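Famstead chores list

README, last touched June 15, 2018

What this is

A plain text list of household chores, collected from 44 homes, with a note on how often each one gets done and who in the house ends up doing it. I started it as a shared spreadsheet between me and Najwa Kanaan, because we were both arguing with our families about dishes and wanted to know what other people did. Then friends asked for a copy, then friends of friends, and at some point it needed a README. So hello, this is the README.

If you only want the file, take chores.csv and skip the rest. The columns are named in a way you can guess.

What's in the folder

chores.csv is the main thing. One row per chore per home.
homes.csv has one row per home: number of adults, number of kids, pets yes or no, yard yes or no.
words.txt is the list of names people gave to the same chore (more on that below, it got out of hand).
old/ is the February version. I keep it for the two people who built something on top of it. Please don't start anything new with it.

Columns in chores.csv

home: a number, matches homes.csv
chore: the name after cleanup
said_as: what the person typed, spelling and all
how_often: daily, weekly, monthly, rarely, never
minutes: their own guess
who: adult, kid, shared, paid help
hated: yes or no

I get more mail about the hated column than about everything else put together. It was Najwa's idea. The form asked "do you hate this one?" and gave you a box to tick, and that's all the science there is in it. Emptying the trash gets ticked a lot less than I would have bet. Folding fitted sheets gets ticked by nearly everybody who listed it.

How the answers came in

People filled in a form at home, in one sitting. The form showed 30 chores and left 15 blank lines at the bottom for anything we forgot. We forgot plenty! Descaling the kettle, shaking out rugs, cleaning the thing in the shower drain, washing the tablecloth after company, sorting the drawer with the batteries in it. The blank lines are the part I like best, so in this version I folded all of them into the main file. In the February version they were a separate file that didn't open properly on some computers. Sorry about that.

There was no prize and no payment. Everyone who answered said yes to having their rows shared without names, and I took out anything in said_as that had a name or a street in it. One person wrote a full paragraph about their brother-in-law, and I cut that down to "garage".

About the minutes column

Be careful with it. Those are guesses, and people are terrible at guessing how long they spend on a chore they dislike. Two adults in the same home gave me 20 minutes and 44 minutes for cleaning the same bathroom. I kept the first answer that came in and made a note in homes.csv. If you want averages, I'd use the middle value and leave the mean alone, since one home put down a whole afternoon for ironing (they may well mean it, they iron pillowcases).

Blank means they left it blank. It does not mean zero. I had to fix this once already after Lilla Sipos wrote to ask why so many people could vacuum a house in no time at all.

About chore names

I thought "trash" would be easy. It wasn't. Some people count only the kitchen bag, some mean the small bins in every room, some mean rolling the cans out to the street, and a few mean the recycling too. I split it like this:

trash, small bins: going room to room
trash, kitchen: the main bag
trash, curb: getting it outside and to the street
recycling: anything that gets sorted first

If somebody just wrote "trash" I put it under trash, kitchen. You may disagree with that — Lilla does — and words.txt has the original words, so you can redo it your own way.

Laundry has the same trouble. Washing, drying, folding and putting away are four rows here. Three homes told me putting away isn't a chore, it's a myth, and I coded that as rarely.

What I wouldn't use it for

Please don't use this to say what "most families" do. These are people who know me or Najwa, or who know somebody who does. Nearly all of them live in apartments, and the yard rows are thin. Kids are in there only through what their parents said about them, and I have my doubts about how often those beds get made.

Michailidis, the little chore timer app, uses the list for its starting screen, and that seems like a great use to me. Idus took the words file for a label printer template. Both asked first, which was nice, but you don't have to.

Changes since February

Blank-line answers moved into chores.csv.
Trash split into three, plus recycling.
"Misc" is gone. It held everything from plant watering to fixing a door.
said_as no longer eats apostrophes.
Fixed the home that was listed twice under two numbers.

Still to do

Get more homes with a yard.
Ask about seasonal stuff like storm windows and closets.
Decide whether feeding the cat is a chore. (The pets column says yes. Najwa says no. It's her cat.)
Write a short script that checks new rows before I paste them in, so I can stop doing it by eye at midnight.

Using it

Copy it, change it, share it, put it in your class or your app. A mention of Famstead is welcome. If you find a mistake, send me the home number and the chore and I'll look it up, usually within the week. The backup copy sits on the Bolteck drive in the same folder layout, in case the main link is down.
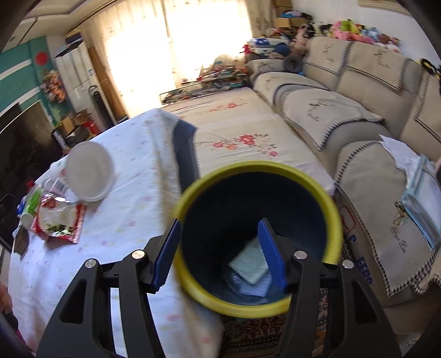 Trash, small bins: a yellow-rimmed bucket on the rug, with a bit of clear plastic and a folded green sheet at the bottom.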